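The kitchen that will see you out

September 2, 2019

The salesman at the Flestley showroom in Clastlow used the word "forever" eight times before the coffee arrived. I was offered a forever worktop, forever hinges and, at one point, a forever tap. The tap came with a guarantee of two years.

I had gone in to price a length of worktop. Our old one has a burn by the hob and a swollen patch near the sink, and in February I decided I was tired of hiding both under chopping boards. An hour and a half later I was sitting on a stool too tall for me, being shown drawings of a kitchen with a wall missing. It was my wall, and I had grown used to it.

The forever kitchen is the trade's favourite idea at the moment. You'll find it in the brochures, on the hoardings outside new estates and in the mouths of people at parties who have just spent more than they meant to. The thinking goes like this. Cheap kitchens wear out and get thrown away, so a dear one that lasts a lifetime is the thrifty choice, and the green one too. Put that way it's hard to argue with. I'd like to try anyway.

To begin with, very few kitchens are ripped out because they have worn out. They go because the house has been sold, or because the doors are the colour everybody wanted ten years ago. I have lived with four kitchens as an adult and the only one that failed in any real sense was a rented one, where the drawer fronts came off in your hand. The others worked perfectly well on the day the skip turned up. One had oak units that could have stopped a lorry. The buyers had them out within a month of getting the keys, and I know this because I walked past and saw them on the drive.

So when a firm says its cabinets will last for forty years, I believe it. I just doubt that anybody will let them.

Then there is the surface itself. Stone, or something that looks like stone, has swept all before it, and the grey-veined sort is everywhere. Flestley's version is called Wiriya, a name that suggests a quarry on a hot hillside and belongs to a slab made in a factory. It costs £578 a metre before anyone has cut a hole for your sink. It does look handsome under showroom lights. But most of what we ask of a worktop is dull stuff. It has to be flat, at a decent height, and easy to wipe. A trestle in the garage can manage most of that.

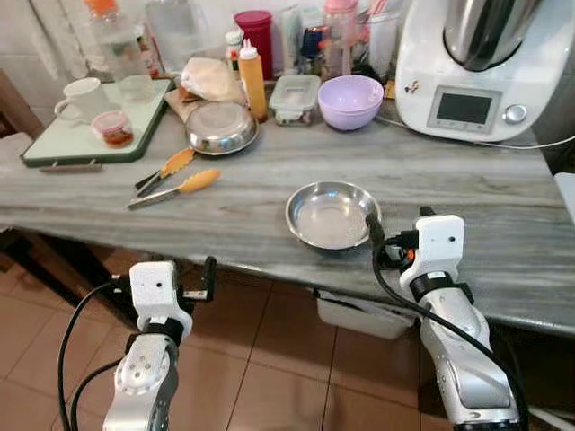
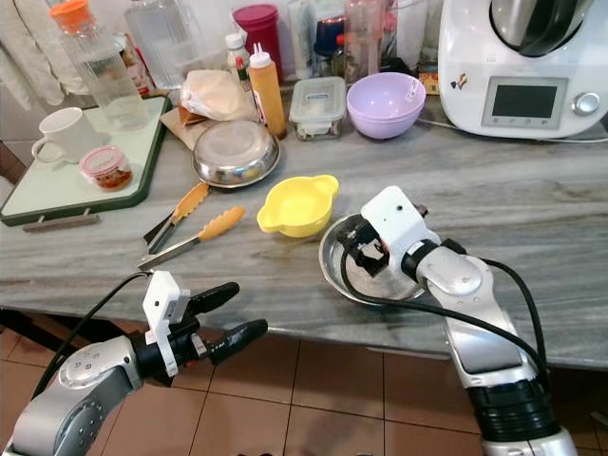
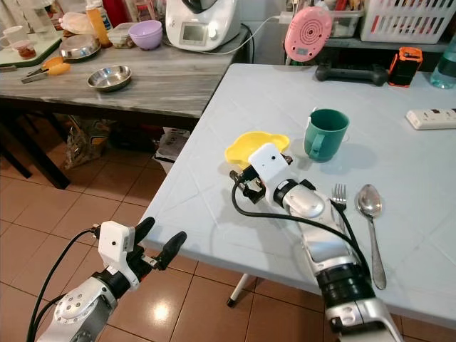
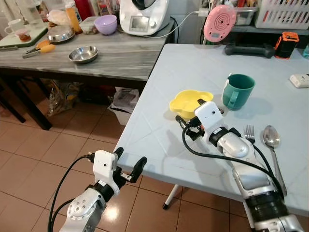
Photographs: Rundia

Ask what the extra money buys and the answers get vague. Heat resistance, I was told, although I should use a trivet. Stain resistance, although I should mop up wine, beetroot and turmeric straight away. Scratch resistance, although I should always use a board. I already use a trivet and a board, and I mop up wine. If I had done all three without fail my present worktop would still be fine, and it cost less than the fitting would this time.

The talk of greenness deserves a harder look as well. A thick slab is heavy to move and awkward to fit anywhere except the room it was cut for. You can unscrew a length of timber, turn it over, sand it and use it again in the utility room. I asked at the showroom what happens to an old slab when a customer changes their mind. "They don't tend to," I was told. Across the aisle a couple were choosing a replacement for one they had bought from the same firm.

I don't want to sneer at anyone who has saved up for a good kitchen and likes standing in it. A well-made drawer is a real pleasure. People who cook a lot, or who can't bend easily, or who have been putting up with damp chipboard for years, get proper value from having it done right. My quarrel is with the sales pitch, which takes an ordinary wish for something nice and dresses it up as prudence. Once you've been told that a purchase is a saving, there is almost no upper limit on it.

And the pitch leaves out how cooking goes on in most homes. It happens in one small stretch, between the kettle and the hob, whatever the size of the room. Friends with an island the size of a snooker table still chop their onions in the corner by the bread bin. The island is for post, homework and a bowl of keys – and, at Christmas, for the drinks.

My own quote arrived by email the following week. The wall was still missing from the drawings, and there was now a wine fridge where we keep the dog's bed. I wrote back and asked for the price of one straight length of laminate, cut to size. I'm still waiting for a reply, and the chopping boards are where they were.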